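Speaker notes: Putting old map sheets on the screen
Talk by Xiuying Tian, afternoon session, 2:30
Please read together with the slides. Notes in brackets are for me.

Slide 1. Title

Good afternoon and thank you for coming after lunch. My name is Xiuying Tian. I will speak for 25 minutes and then take questions. If I speak too fast, please raise your hand, I will not be offended.

(Wait for the door to close. Check that the clicker works.)

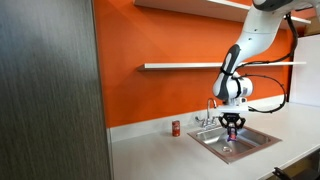

Relville Map Services, Scanning and Georeferencing Team

Slide 2. What we had

The county of Grurier gave us its paper sheets in July. There were 1,513 sheets in flat drawers. Most of them are survey maps of the river valley and the hills to the north, and the rest are road plans and a few drainage plans that nobody had asked for in many years. The oldest sheets are on linen backing. The newer ones are on ordinary paper, and the ordinary paper is in worse condition than the linen.

The county wanted one thing from us: a person in the planning office should be able to click on a place and see every old map of that place, lined up with the modern map.

Slide 3. Why a scan is only a picture

(Show the scan of the Destunau sheet. Let them look for a moment.)

When you scan a map, you get a picture of a map. The computer does not know where it is on the earth. To fix this we choose points on the scan that we can also find today. We call them control points. We give each point its real coordinates, and the software stretches the scan until the points agree.

This sounds easy. The trouble is in the word "stretches." Paper shrinks, and it does not shrink the same in both directions. On the Destunau sheet the east-west distance was good and the north-south distance was too short. A simple shift and turn could not repair this. We had to allow a different scale in each direction.

Slide 4. Choosing the points

We began with the corners of the printed grid. These are the best points when the sheet has them, because the values are printed right there in the margin. I ask every new colleague to use the four corners first and to add points inside the sheet after that.

For sheets with no grid we used church towers, bridges and road crossings. Please be careful with bridges. A bridge can be rebuilt a little upstream and keep the same name. Chinyere Iyamu found two of these in the valley, and before she found them we had bent the river to fit.

Do not use river banks. Do not use the edge of a forest. I know it is tempting when there is nothing else on the sheet.

(If somebody asks about trig points: yes, very good, but only where we could confirm that the mark was not moved.)

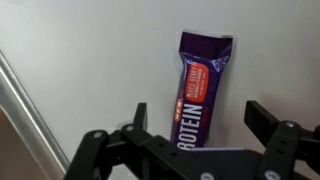 Slide 5. How many points are enough

Our rule became seven points for a normal sheet. Three of them are enough for the calculation we use, but then you have no way to see a mistake, for the error always comes out as zero. A zero error looks very beautiful in the report and it means nothing.

We also kept one point out of the calculation and used it only as a test. Baoshan Lü proposed this, and I was against it at first, for it costs time on every sheet. I have changed my mind. The test point caught wrong coordinates that had been typed with two digits exchanged.

Slide 6. The datum problem

(This is the slide where people get lost. Go slowly.)

The old sheets do not use the same datum as the modern map. If you forget this, everything is displaced by the same amount in the same direction. The map looks fine inside itself. Only when you put it over an aerial photo do you see that every house stands in the neighbor's garden.

The name of the datum is usually printed in the bottom margin, in very small type. For this reason we never cut the margins from the master scan. We make a second file without the margins, for display, and the master stays as it came from the scanner. If you remember one slide from my talk, I would be glad if it is this one.

Slide 7. Results

Of the 1,513 sheets, 1,199 are now in the system and checked. Another 53 are scanned but we cannot place them well enough. Mostly these are the drainage plans, where there is a ditch, a fence and a north arrow, and the north arrow is not always honest. The others still wait for the scanner, and the linen ones wait for Huiling Duan, who flattens them.

(Live demo here if the network is good. Otherwise use the screenshots at the end of the file. Search "Destunau mill" and turn the layers on from oldest to newest.)

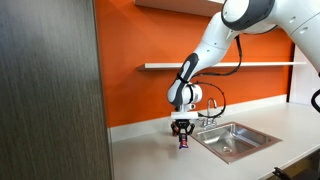

Slide 8. What I would do differently

I would write the sheet index first. We made it at the same time as the scanning, and so for some weeks we had two numbering systems, ours and the county's. Chunhua Bai wrote a table that translates one into the other. It works, but we must now keep it forever.

I would also decide on the file names before the first day. Ours contain spaces in the early part and underscores in the later part.

Slide 9. Thanks and questions

Thank you to the planning office in Grurier, who answered a great many e-mails about bridges. The checklist for control points is on the last slide, and you may copy it and change it as you like.

(Likely questions: color depth, storage cost, and who owns the scans. For the ownership question, send them to Chunhua.)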